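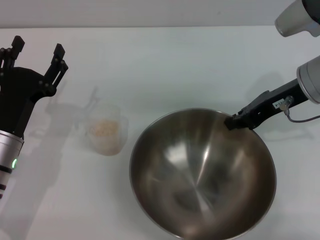
Oats all over the worktop when I tip them into the bowl

Posted in: Kitchen & Baking > Measuring and mixing

Alžběta Vrabec
Hi all, me again with a silly one. I weigh my oats (or whatever grain it is that week) into a clear plastic cup with a little lip on one side, then tip them into my big stainless steel mixing bowl. Every time, a good few miss and skitter off across the table, which is white, so beige bits show up a treat! I do 90 g for the flapjacks and I'd like all 90 to end up in there. Is it the cup, the bowl or me?

Rattana Chareonsuk
Bit of you, bit of the cup, sorry! Those small lips are lovely for milk but oats bunch up behind them and then go all at once. I turn mine and pour over the plain side instead. Get the rim of the cup right down inside the bowl before you start tipping, and go slower than you think you need to. If they cling to the plastic (mine do when the heating's on) give the bottom a tap. I had a Plondo jug with a wide mouth that was brilliant for this until I melted it in March.

Theerawat Suwannarat
put the bowl on the scales and pour straight from the bag, no cup to wash

Alžběta Vrabec
Tried the plain side this morning, Rattana, and only chased two oats round the table. My scales are too titchy for that bowl, Theerawat, it covers up the display, but thank you!

Contact us | © Eltcombe Home Help | Back to top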